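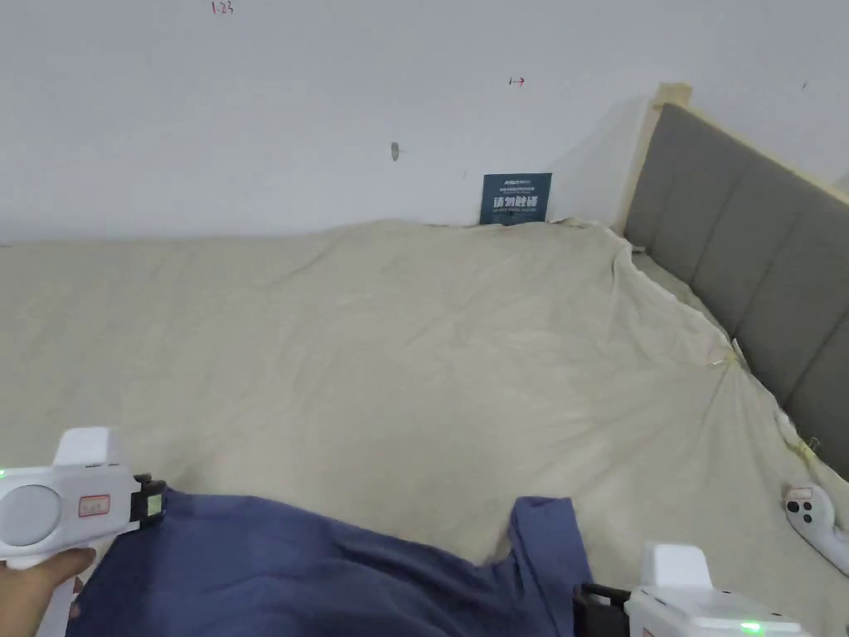
## 4. Folding dark clothes on the bed

Written for the Giraldo guest rooms by Dilani Selvanayagam. Last change 8/9/25.

Use this section for shirts, tops and other soft garments that come back from the laundry in a pile. For towels and bed linen, see section 6.

1. Clear the side of the bed you will work on. You need free sheet on both sides of the garment.
2. Lay one garment flat, with the front facing down.
3. Take it by the two shoulders and pull gently until the sides are straight.
4. Smooth it from the middle to the outside. Do not press hard - the sheet under it will move together with the garment.

**Note:** On a pale sheet, a dark garment shows all its lint. Use the Ulton brush before you fold, never after.

5. Fold the left side to the center, then the right side. The sleeves go straight down along the back. 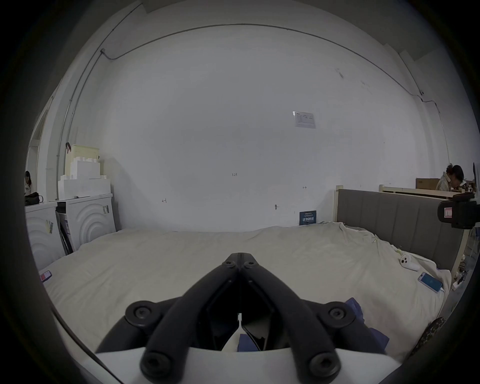

6. Fold the bottom edge up to the collar. If the garment is long, fold it in three parts.
7. Turn it over and put it on the pile with the folded edge toward you.

**Caution:** Phones and charging cables must be moved off the bed before you shake out a garment. A sleeve can catch the cable and pull the phone to the floor.

### 4.1 The sheet

When the pile is finished, make the sheet flat again. Begin at the headboard and go to the opposite side, pulling a little at each corner. Do not pull from the middle, this makes new folds. 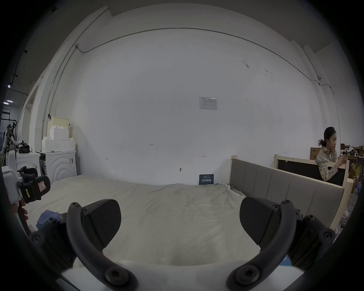
Garments which still feel damp should not be folded. Put them apart and tell Percy Correa, who will decide if they go back for another cycle. Where the washing machine stands in the same room as the bed, as it does here, you can carry them over directly. Do not put them on top of the machine if foam blocks or boxes are stacked there. Use the Jellotano basket, and do not fill it over the line.

### 4.2 Before you leave

- Count the garments and write the number on the laundry sheet.
- Put the pile on the shelf, dark colors at the bottom.
- If a garment has a hole or a stain, leave it unfolded for Toàn Võ.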